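Notebook, bench 2 -- Skoryk tabletop kit, trial for purchase
September 2025
Entered by S. Angelovski. Bench work with Younes Soliman and Hiếu Âu. Copy to Kwabena Eshun for the purchasing file.

Kit under review is the Skoryk tabletop package as sold by Larka: arm, two-finger parallel gripper, handheld controller, recording software, and a box of plastic tableware as the standard object set. Larka quotes it as one line item. Loan period is 24 days, of which 7 are used. Setup and calibration took up more of those than planned, mainly the software license, which would not activate from behind our proxy. Hiếu got it through on the guest network. Larka support answered the same afternoon but only to send the manual page we already had.

Cloth. The supplied table cover is a plain dark green. Red, orange, yellow and the lighter blues separate well against it in the color segmentation. The lime green does not. Default threshold loses part of the lime bowl whenever it sits in shadow. Raised saturation floor, better. Second issue is that the cover does not lie flat. Corners lift and the depth map reads the lifted edge as an object of its own. Younes wants to clip it. Clips would be objects too, so for now we mask a strip inside the table edge and lose a bit of working area.

Layouts. We are using plates and bowls, some placed singly and some stacked, and moving them between runs. The planner treats a nested pair as one object unless the lower rim shows clearly. Larka's note says "partial occlusion supported" with no number attached. Lahcen Lamrani has asked them what fraction of rim they mean. No reply yet.

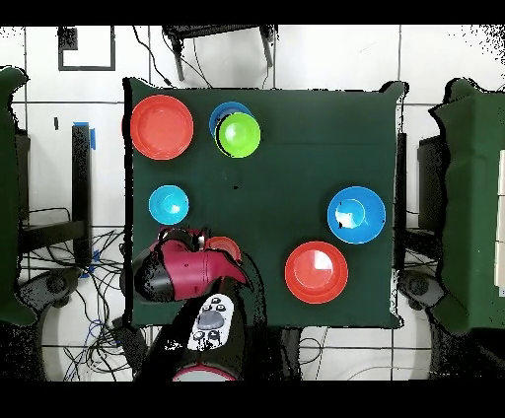
Low pieces remain the hard case. With a shallow plate the fingertips have very little to get hold of, and the approach height has to be right to within a few millimeters. The default approach offset in the kit is set for cups. Changed it in the config file to 5 mm lower for anything the classifier calls a plate. The config is reread only on restart, which costs a full homing cycle each time. Noted as a complaint for the form.

Glare. The plastic is glossy and the overhead lights put hard white spots in the bowls and on the plates. Depth drops out in those patches. On a deep bowl this is harmless, since the grasp is computed from the rim. On a plate it matters more because the flat center is most of what the sensor has. Tried the software's hole filling at low and medium. Medium joins neighboring pieces when they are close. Staying on low.

Controller. Teleop mode is usable after a short practice. Buttons are small and the labels in the manual do not match the order on the pad (manual appears to be for the previous revision). Hiếu has drawn up a corrected sheet, taped inside the front cover of this book. Dead zone on the pad is too wide for fine wrist rotation. Adjustable, but in a menu that locks during recording.

Cups. Grasp strategy for cups in this release is internal: fingers go down into the mouth and spread against the inner wall. The alternative is an outside pinch, selectable per object class. Internal needs less clearance from the neighbors, so we prefer it on a crowded table. Drawback is that the spread force is one global value. What suits a stiff cup may deform a thin one, and there is no per-class setting. Asked Larka if this is planned. Answer from their engineer: November release, not promised.

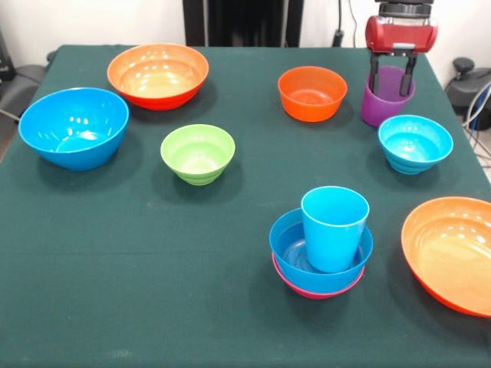
A cup standing in a bowl is the arrangement I want to spend more time on. The classifier finds the cup, but the collision model for the bowl is a solid convex hull, so the planner believes the cup is buried in it and refuses. Workaround from the Kerkitz group, who run the same planner on a different arm: replace the hull with a ring of short segments. Younes is writing that for the three bowl sizes. If it works it should go back to Larka, and we should say on the form that we had to do it ourselves.

Price. Extended service is 500 a year on top, covering gripper pads and remote support. Pads we can buy from Seltwood. Remote support so far has not been worth paying for. My view is kit yes, service no, pending the ring model and the force question. Lahcen disagrees on the service.

Open:
-- ring collision model (Younes)
-- rim fraction, chase Larka (Lahcen)
-- spread force, measure at the fingertips with the small load cell (Hiếu)
-- lime green threshold, repeat with half the overhead lights off (me)
-- ask Kwabena if the loan can be extended without a new purchase request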